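Search products
Enter keyword or item no.
Go

February 19, 2018
By Priit Urbonaitė

Fislow 218 Kicking Net, Sideline Model

Every preseason somebody tries to sell high school and small college teams a new kicking net, and most of them are last year's net with a louder color. The Fislow 218 is a bit better than that. I'd still read this page to the end before putting in an order.

It's a freestanding net for kickers and punters who need to stay loose on the sideline. Fislow says one person can set it up in the time it takes to run a TV timeout. Maybe, if that person has done it before. Our first try took most of a quarter, and the instruction sheet was no help with the corner poles.

The maker also claims the net is good for up to 2,420 kicks before the mesh needs replacing. I have no idea how they got a number that exact. Skulham High had one from May on and their punter wore a soft spot into the pocket well before the season was out — same place every time, which tells you he's accurate, at least.
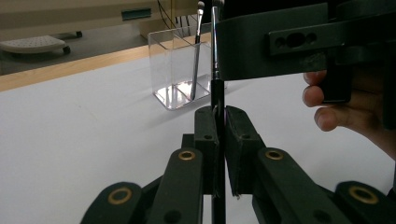
Long black brush with a silver ferrule.

What you get for $794: the frame, the net, four ground stakes and a carry bag. The bag is thin and I would not count on it. The Tradwood net costs $1,000 and comes with a better bag and a heavier base, but the mesh looks the same to me. Đinh makes a cheaper one that tips over in wind.

Extra mesh is sold separately. Fislow calls it "pro grade," and I've asked twice what grade the first one is. No answer yet.

Not for use with a place-kicking tee closer than two yards. Ships in one box. Returns are accepted unused only, so check the poles for bends before you take it out to the field — one of ours had a kink near the joint and we had to send the whole set back.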